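June – by Marlina Nasution

Week 6 handout: Grasping in the simulator

In this week we continue with the Rilia task set. Each group should already have Plokbridge installed and be able to load the table. If your group still has the error with the missing textures, please come to the lab at 4 pm, before the class starts.

The task is to close the gripper on a long, thin object while other things lie near to it. You will run 1,000 trials with the same controller and change only the starting position of the arm. Keep the colour settings as they are, otherwise your results can not be compared with the other groups.

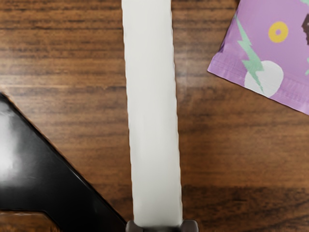

Figure 1. Simulated view at the gripper, with the white object between the fingertips.

Look at the gap on both sides before you choose the approach angle. The black object is on the left and the purple package is farther up on the right, so a wide swing of the arm is risky. I recommend a straight approach with small steps – it is slower, but easier to analyse.

Last year the Sitompul group reported 656 good grasps from 1,000, and after they tuned the finger width they got 794. Write your own numbers in the same table format, also the bad ones.

To hand in: your log file, one graph, and one page of comments. Please save the log under your group name in the Somina folder.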